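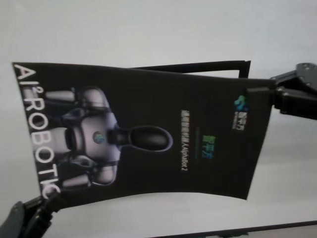
Home | Archives | Threads | Authors | Search
Print this message | E-mail this message
Filed under: Paper & Ephemera, Storage

Re: [kultville-paper] black glossy brochures, how to keep them
From: Josphat Odera
6 Aug 2020

Iida Karppinen wrote:
> I have inherited 191 trade brochures from Awuor's office clear-out, mostly
> folded, mostly technology, and far too many of them black and shiny. They
> show every thumb. Do I open them out flat or leave them folded? And do I
> file by company or by product? Nassoro says to scan the lot and recycle
> the paper, but Nassoro says that about everything.

Leave them folded. A leaflet that left the printer with a fold wants to keep it, and on black stock the ink cracks along the crease if you keep changing your mind. I opened and closed one from Kerslake so often that it now has a white line down the middle, like a road.

The curl is another matter. Glossy covers bend the moment you pick them up by the corners. Put them in a polyester sleeve with a sheet of plain card behind, eight to a box, lying down. I stood mine upright for one winter and they slumped like commuters.
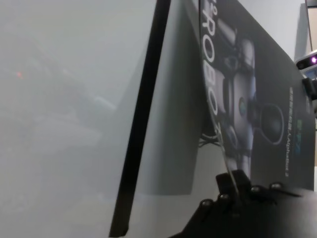 As for filing, go by company, using the name exactly as printed on the cover, silly superscripts included. AI²ROBOTIC with the little 2 stays AI²ROBOTIC, and the product (AlphaBot 2, say) goes on the second line of the card. I tried filing by product once – I ended up with a folder called "Miscellaneous Bots" and no idea what was in it. If the rest is in Chinese and you don't read it, copy the characters anyway. Gholamreza guessed at a translation for his Juma folders and is still living it down.

Thumbprints: dry microfiber cloth, light hand, then cotton gloves if you can stand them. I can't, so I wash my hands and grumble.

Please don't let Nassoro near the box until September. I have 30 spare sleeves from the Revitz order and can mail them if you send me your address off-list.

Josphat

Previous message | Next message | Back to thread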